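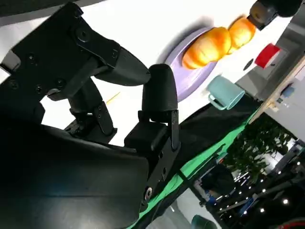
**Figure 6.1** The two-fingered gripper over the practice table, with toy bread rolls on a lavender plate.

# Chapter 6: Giving the Arm a Hand

By now your arm has been bolted down, wired up and taught to wave at the family, and I hope you've had some fun with it before getting to the fiddly part (my favorite part, I'll admit!). In this chapter we build the gripper. We'll use the Setolau finger kit, though anyone working in a shared shop with a decent drill press can cut the plates at home-made cost.

Leave yourself a whole evening for the linkage. My first one went together backward, and I had it apart again before supper, grumbling the whole way.

Before you start, you should have:

- the arm from Chapter 5, powered **off**
- the finger kit, or your own plates
- a few light things to practice on; toy food is wonderful for this

We begin with the mounting plate.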